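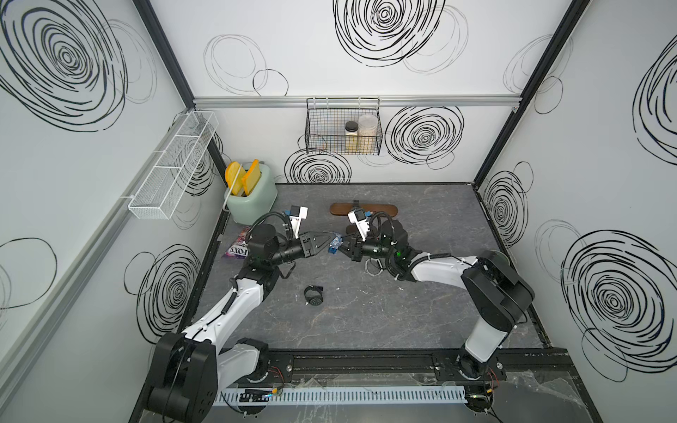 Last changed: March 24, 2018

Watches, snacks and a toaster all sharing one counter. How do I keep it in order?

I have a short run of gray marble-look countertop between the fridge and the back door, and it has turned into the place where everything gets put down. The toaster lives in the back left corner because that is where the outlet is. Everything else just arrives: snack bags, little packets, a cup, and all the watches and fitness bands in the house.

I bought a wooden watch stand to deal with the watches. It is the kind with a long rounded bar on a single post with a wide foot. It looks nice, but in practice one or two watches end up on the bar and the rest end up on the counter next to it. I also have wire baskets on the wall. One has jars in it. The other is a long one with divided compartments and I have never settled on what it is for.

What I want to know:

1. Is a bar stand any good for fitness bands, or is it only for regular watches?
2. Should the snacks go in the wall basket or somewhere else altogether?
3. Is it a problem to keep a watch stand on the same counter as a toaster? Mine are less than an arm's length apart.

I can't add a cabinet. I rent, and the baskets are already more holes than I should have made. I can spend up to 50 dollars but would like to spend nothing.

Answer 1

Put the snacks in a drawer and the watches in the bedroom. Then you have a toaster and a clean counter. I don't see why watches are in a kitchen at all.

Comment from the person asking: They are in the kitchen because people take them off to do the dishes. If I move the stand to the bedroom they will still be taken off in the kitchen.

Answer 2

I'll take your questions in order. I have had nearly the same setup for a few years, stand included.

Bar stand and fitness bands. It works, but it depends on the strap. A regular watch with a soft strap hangs over the bar open or closed and stays put. My stand is a Trumow and the bar is thick enough that a buckled watch won't slide around it. Yours may be thinner. 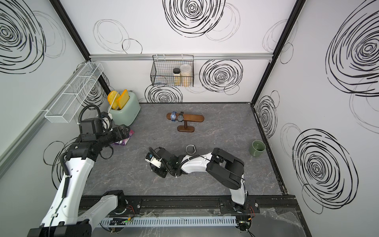

Fitness bands are a different matter. They are light, and most of them want to spring back into a loop, so if you lay one over the bar unbuckled it can hop off when somebody bumps the counter. Buckle it first, on one of the last holes, and slide it on from the end of the bar. If your bar has a knob or a flare at the end and the band won't pass over it, hang it open and put a heavier watch on each side to hold it in place.

The other thing is the order you load it. Watches that get worn every day go at the ends of the bar. The ones that only come out now and then go in the middle over the post. If the daily one is in the middle, you have to move another watch to reach it, and the one you moved goes down on the counter and stays there. I think that is most of your trouble.

Chargers. You didn't say where the bands charge. If they charge somewhere else, they will always be in transit between two places and the counter will catch them. I ran one charging cable up behind the stand and taped it to the back of the post. It isn't pretty but the bands go home now.

Snacks. I would use the long divided basket. Small packets are what those compartments are good for, and they are bad for nearly everything else. Stand the packets upright with the name facing out. Don't put full size bags in it, they bulge and block the next slot. Two or three flavors at a time is enough and the spare ones can go in whatever cupboard you have. When a compartment is empty you refill it, and until then nothing extra comes out onto the counter.

Toaster. Crumbs are the main issue. They travel farther than you would expect, and they get into the buckle holes and under the strap. Heat is less of an issue if the stand is off to the side and nothing leans against the toaster or sits over the slots. I would keep the space right next to the toaster bare, and that includes snack packets, which are usually plastic and don't belong up against a hot appliance. Empty the crumb tray on the same day you wipe the counter. Wipe away from the stand.

Also move the loose cup. If a cup has no hook or shelf near the spot it gets used, it will sit on the counter and then fall over and roll into things.

Comment: What did you tape the cable with? Mine always lets go after a few weeks.

Reply: Cloth tape from the hardware store, the Widar one. Clean the wood with a dry cloth first, no polish. I put it up last May and it is still there. Don't use it on a finish you care about, it left a mark when I moved it once.

Answer 3

Agree with most of answer 2 but not about the basket. Wall baskets in a rental are often hung on plastic anchors and I wouldn't load one up. Jars are heavier than they look. I had a Vakix basket come off the wall with two jars of rice in it and it took a piece of the drywall with it. If you use the long basket for packets that is fine, packets weigh nothing, but I would check what is holding up the one with the jars before adding to it.
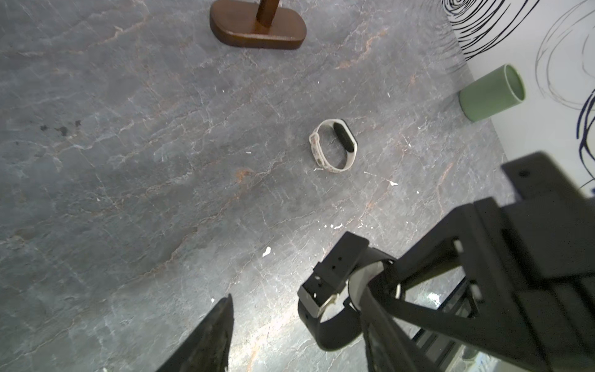 For the bands, skip the bar completely and get a shallow dish. Anything will do, a saucer, the lid from a butter dish. A band that lies on its side in a loop doesn't need to hang, it only needs an edge around it so it doesn't wander. Put the dish at the foot of the stand, on the side away from the toaster. Watches on the bar, bands in the dish. Kids can manage a dish. Mine never once managed the bar.

If the stand slides when you take a watch off, put felt pads under the base. Stone-look tops are slick. Rubber ones hold better but I had a set leave gray rings on a light counter, so test one somewhere hidden.

On a dark stand dust shows up fast. Dry cloth, that's all. I used to oil mine and the oil came off on a leather strap.

Comment from the person asking: Thanks. I checked the anchors and they are the screw-in kind, into a stud on one side only. I took out the bigger jar for now. The packets have gone into the divided basket and I'm using a saucer for the bands. I haven't tried the cable yet. The stand did slide, so I bought a pack of 10 felt pads and put four on it.

Comment: Four is plenty for an oval base. Keep the others, they fall off.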